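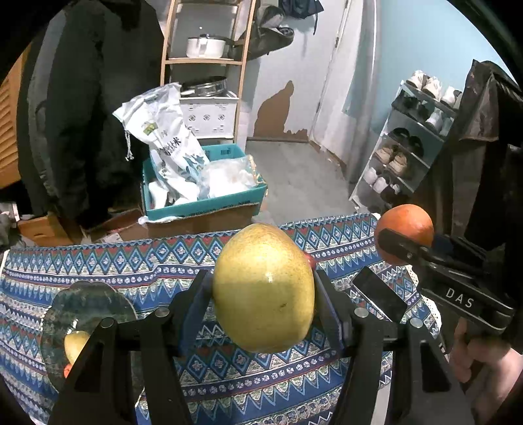
# Mostatton fruit table is back, and I took the big one home

Well, it's that time again! The Mostatton fruit table went up this week, and if you've never been, let me fill you in. A bunch of us from the streets behind the Morkum bus stop bring whatever fruit we've got too much of, put it out on one table in Rosimeire Bittencourt's back room, and swap. No money, no sign-up. You bring a bag, you take a bag, you stand around talking longer than you meant to.

The big yellow-green fruit got most of the attention. I said pomelo. Abelardo Espinoza said mango, and he said it pretty loudly (he grew up with a mango tree in the yard, so he feels entitled). It's got a speckled skin and one little dark blemish low on the side, and it made the orange across the table look tiny. We still hadn't agreed by the time the coffee ran out.

Can we talk about the tablecloth, too? Diamonds with little floral crosses in them, rosettes, zigzags, blue and green and dark red, and then a white lace trim down the side. Rosimeire told me she bought it years ago at a street market and only gets it out for the swap. I'd be terrified of persimmon juice, personally. She says it washes fine.

## What went fast

Apples, same as every year. Deirdre Costello got first pick and went straight for the reds, and she's making her apple butter again, so be nice to her. The small orange fruit was popular with the kids. Tae-yang Ryu asked for squash and was told it isn't a fruit, and then he gave us a whole speech about seeds, and I have to say he won that one. It stays on the list.

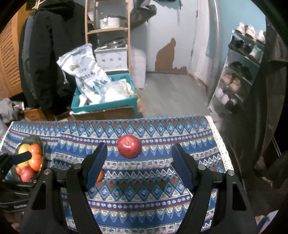

*2 min read*

I kept going back to the bowl at the end of the table. Dark green squash at the back, red apples in front, a yellow one tucked in there, plus a couple of orange ones that could be persimmons or could be tomatoes. And then one shiny red apple sitting out on the cloth all by itself, which I had my eye on from the minute I walked in. Somebody else had their eye on it too. I'm not naming her, but see above about the apple butter!

The back room is also where everybody's coats end up, so if you come, just hang yours wherever there's space and try to remember which one it is.

Raíssa Cordeiro is looking after the list for the next swap, which is on Friday, August 30, 2019, same room, doors open at 4. Tell her what you're bringing if you know, and if you don't know, come anyway. She'd especially like pears and figs, and anything green, and she's asked that people leave the windfalls at home this time (wasps, last year, long story). Bags are handy, boxes even better.

I did end up with the big one, by the way. It's on my kitchen counter, and I haven't cut it open yet. Abelardo wants to be there when I do.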